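Residence Diary, Cliltport House
Kept by the duty officer, November

The morning was given over to the fruit. The weekly order from Skinerent was received at the side entrance at 8:15 and signed for. Two crates were brought through to the ground floor room, where the round table had already been laid with the plaid cloth. Residents on the second floor have asked more than once that the cloth be kept for this purpose and not sent down to the dining room, and the request has been noted in the laundry book.

The order as delivered differed from the order as placed. Grapes had been requested and were not supplied. Plums had been sent in their place, and the docket was amended by hand and initialled. The total charged was $425 for the month to date, which is within the allowance, although the allowance was set before the price of citrus went up. The matter will be raised when the accounts are next looked at.

Fruit is now being sorted before it goes up to the floors. The practice began after the complaint in the spring about soft tomatoes at the bottom of the bowl, and it has added perhaps half an hour to the morning. Tomatoes are to be kept apart from the citrus and are to go to the kitchen unless a resident has asked for them by name. It was noted again today that this is not always followed. 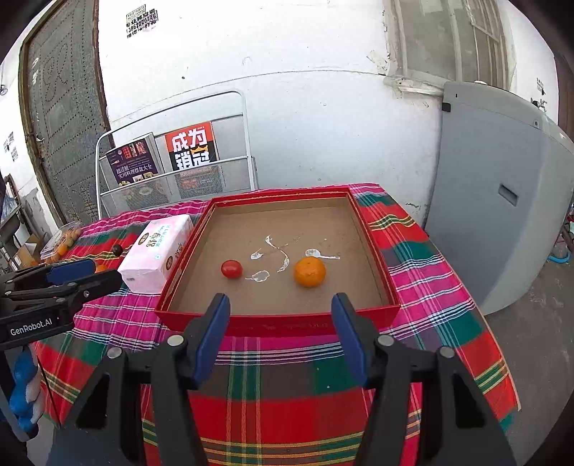
Tomato and mandarin in the red box, ground floor table.

The red box is the shallow one that has been in use on the hall shelf. There are old glue marks on the cardboard inside, and these do not come off with a cloth. It was agreed that the box is suitable for fruit with a peel and that anything else should have a sheet of kitchen paper put under it. A replacement has been priced at $12 from the Stika catalogue and has not been ordered. The officer's own view is that the present box is adequate for the purpose and that the money would be better put towards a second colander.

At 10:40 the delivery driver telephoned to ask whether an empty crate had been left behind. One had, and it was placed inside the side door for collection. The driver also asked that the gate be left unlatched on delivery mornings. This was declined, as it has been on previous occasions.

Tea was taken at 11:00. The Sakamoto kettle on the ground floor is again slow to switch itself off and should be watched until it has been looked at. The older kettle has been brought back from the storeroom as a spare and descaled. A notice has been put beside both.

Sorting resumed at 11:15. Kiwis are to be held back until they give slightly when pressed, and the firm ones are to be kept in the pantry with a banana, in a paper bag, folded over at the top. Navel oranges may go up at once. Mandarins are preferred by most of the residents with sore hands, the peel being easier to manage, and a request has been made to Skinerent to increase them by 15 in the next order and to reduce the oranges to match. The small fruit in clear containers should be checked underneath before being accepted, and the lids pressed shut afterwards.
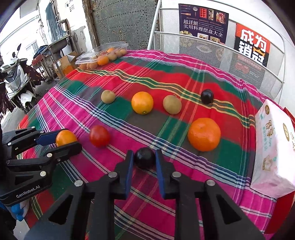

Clive Lockwood, reading over the morning's notes before lunch, remarked that plums were a poor exchange for grapes and that the supplier should be told so in writing. He was of the opinion that a plum is eaten by one person and a bunch of grapes goes around the whole lounge. He asked further that the kiwis be cut in half and served with a spoon, as had been done last winter, and that the skins be kept for the compost.

Both requests were accepted. A letter to Skinerent was drafted after lunch and is in the out tray. It asks that no substitution be made without a telephone call first, and that grapes be credited where they have been charged for. Spoons will be sent up with the trays starting tomorrow.

The table was cleared at 2:30. The cloth was shaken out at the back door and folded. One corner has a pulled thread, to be mended before it is washed. The bowls for the second floor went up in the lift, and the bowl for the front lounge was placed on the sideboard, away from the heater.

Paper bags are running low. A bundle of 100 has been added to the stationery list.

Side door locked at 5:50. Lights in the pantry checked and off.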